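Jul 1, 2019
Minutes taken by the operations secretary

Trundow Laundry Cooperative, equipment meeting
Subject: visit to the Vullo open day and folding demonstration

1. Opening
The meeting opened with the floor team, the office and both delivery leads present. The minutes of the last meeting were accepted with one fix: the spare dryer belt was ordered, not received.

2. Why we went
The office reminded the meeting that Vullo had invited us twice and that the second invitation came with a price sheet. Four of us made the trip to their Villaseñor hall. We went to see the Drikari, their folding arm, work on ordinary clothes. The floor team asked for it to be noted that they had voted against going.

3. What was shown
The demonstration started late. A Vullo engineer talked over slides for the first part, and most of that was about hotels and flat linen. We do very little flat linen. Our question about mixed bags was put off until the end.

The arm then worked on a table of knit shirts and sweatshirts. It picks up a garment, looks for an edge, lays it down and folds. Vullo says the hard part is finding the hem, and on that point our people agreed with them. Two garments were dropped and picked up again. A third was folded inside out, and the engineer called it a pass. Our floor lead did not.

Vullo's handout claims 273 garments in a shift with one person watching. We asked what counts as a shift and were told it depends on the site. We asked whether the person watching is included in the cost and were told that most sites already have someone free. We do not.

4. Dark clothes
The floor team raised dark knits, which make up much of the school and restaurant work. Black on black is hard enough for a person at the end of the day. The engineer said the small camera at the gripper gets close enough to pick out the stitching, and that the arm goes by the seam lines and pays less attention to color.

The meeting looked at a close view from that camera. The two rows of stitching along the hem do show up well on the charcoal cloth. The floor team pointed out that the shaded part of the same cloth is nearly black with hardly any texture left, and that the paler gray folds lying on top of it are a blur. They asked how the arm would tell one piece from the next in a full bag. The office thought this was a fair question and will send it in writing.
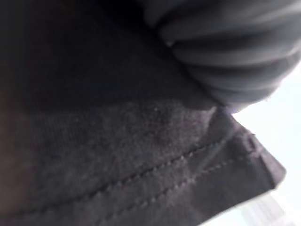

5. Cost
The lease is quoted at 1190 a month, with a setup charge of 419 for each table. Service visits are extra after the first 2. The office ran the numbers against our December load, the heaviest month we have, and could not get the machine to pay for itself even then. Vullo's own worksheet says it would, but it assumes no rejects and no sorting time.

One delivery lead argued that prices will come down and that we should stay on the mailing list. Nobody objected to the mailing list.

6. Decisions
No lease and no deposit.
The office will ask Vullo for a trial on our own bags, unsorted, at no charge – if they say no, the matter is closed.
The floor team will put together a test bag with dark knits, zippers and at least one fitted sheet.
Travel costs for the visit to be paid from the training budget. One vote against.

7. Other business
The folding table by the back door still rocks. Shims were bought and then lost. The office will buy more.

The hand soap in the staff restroom is to go back to the old kind.

Next meeting to be set once Vullo has replied.

Trundow Laundry Cooperative | Contact the office | Copyright 2019 | Back to top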